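Mokham Community Workshop
Spring inspection checklist, with comments
Checked by Leilani Mahmoud, March 2018

1. Fire exits clear and opening fully
Yes, both. The back door used to need a shoulder and now swings with one finger – lovely work on those hinges, Ynyr!

2. Extinguishers in date, pins and seals in place
Yes. The CO2 one by the lathe is due again in June, so please write that on the wall planner.

3. First aid box
Mostly. Plasters and eyewash are topped up. The burn dressings are out of date and I've ordered more.

4. Dust extraction
Pass, and what a difference the new filter bags make. I ran the big sander for ages and could still read the label on the far shelf. Empty the drum at two thirds, please, not when it's brimming.
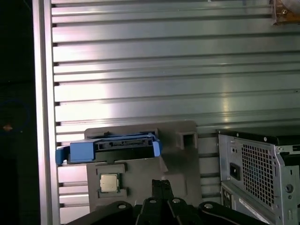
5. Guards and emergency stops
All stops tested with the machines running. The Šindelář bandsaw takes a little longer to wind down than I'd like, so Ynyr Cadwaladr will look at the brake. Fine to use until then, but stand by it till the blade is still.

6. Leads and plugs
One fail: extension reel 28, nick in the outer sheath near the plug. Taken away and tagged. The rest are in very good shape.

7. Solvents and finishes
Cabinet locked, sheets in the folder. Someone has decanted Pollura into a jam jar. Please don't! It's now back in a labelled tin.

8. Shelving and storage
Top rack is marked 500 kg and well under it. Long timber still sticks out into the walkway by the sink.

Still to do: 3, 5, 6 and the timber in 8.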